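Loss of Tracking in a Two-Handed Gripper Setup: Fault Report

Project Elus, Stosden group
Submitted 16th February

1. Fault

Of the 239 tableware episodes recorded with the Skastus grippers, 86 were rejected by the replay check. In most of them the left gripper pose drifted sideways while the tool was close to still. The right gripper showed the same fault less often.
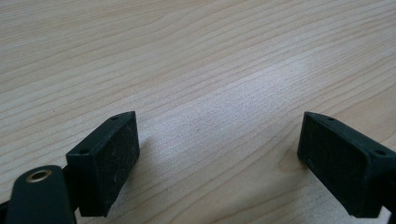
Tracking on each tool depends on matching points between successive images from its own camera. The matcher needs corners that stay put. With the jaws open over bare table, the only texture is long wavy grain, with a whitish patch of reflected light in the center. Points slide along the grain, and the glare moves with the tool - the filter then reads a still hand as a moving one.

2. Task

The operator holds one gripper in each hand and works with chopsticks at a bowl with a spoon in it. The left tool often waits with empty jaws.
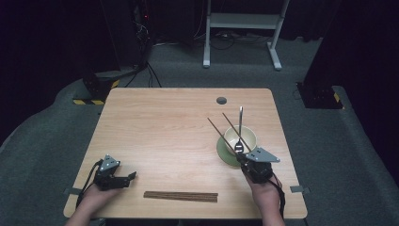 3. Tests

We first suspected the cables and swapped them left for right. The fault stayed with the waiting tool. We then replayed one failed episode of 708 frames and logged the number of matched points. Drift began whenever the count fell below 8.
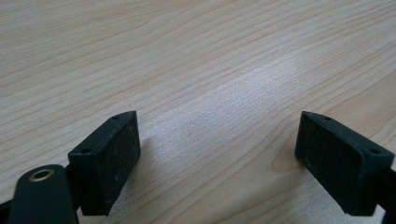
Figure 3. Open jaws over bare table, glare patch between and beyond the fingers.

With tableware in view the count recovered, but the pose error already built up was not removed.
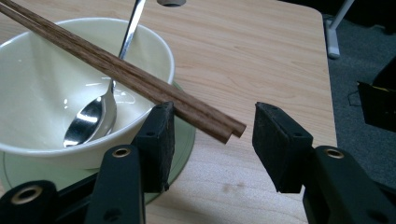
Figure 4. Bowl, spoon and chopsticks in view of the gripper camera.

4. Changes

The recorder now stops the episode when the count stays low. A matte printed mat is on order from Ateş. The limit of 8 has not been checked on other tables.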